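**Wanted: one block sorter and sander, Burkstead workshop**

Wollano sells wooden shape blocks to families with small children, and small children have opinions about splinters. We need a patient person, 17 hours a week, starting in June.

You'll check edges, touch up paint and pack sets. There are 218 sets on order and the box labels say "Star" whether or not a star is inside, so that's the first thing you'd be fixing. You should be able to tell a heart from a star before coffee. It's harder than it sounds by 4 pm.

What we offer:

- fair hourly pay, same rate for training days
- a stool that mostly stays at one height
- all the seconds you can carry - your relatives will ask you to stop

No woodworking diploma needed. Steady hands, yes. If you hate sanding dust, please be truthful with yourself and with us.
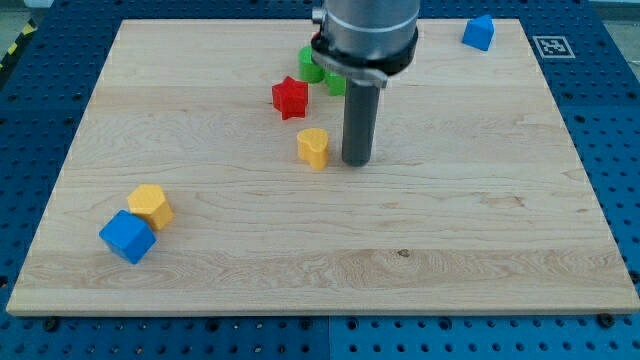 Thu Đặng would like applicants to know that the hearts take twice as long as anything else, on account of the notch, and that she wants this in writing. It is now in writing.

Send a few lines about yourself to Lộc Đinh at the Burkstead workshop, or drop a note at the counter before 5 pm.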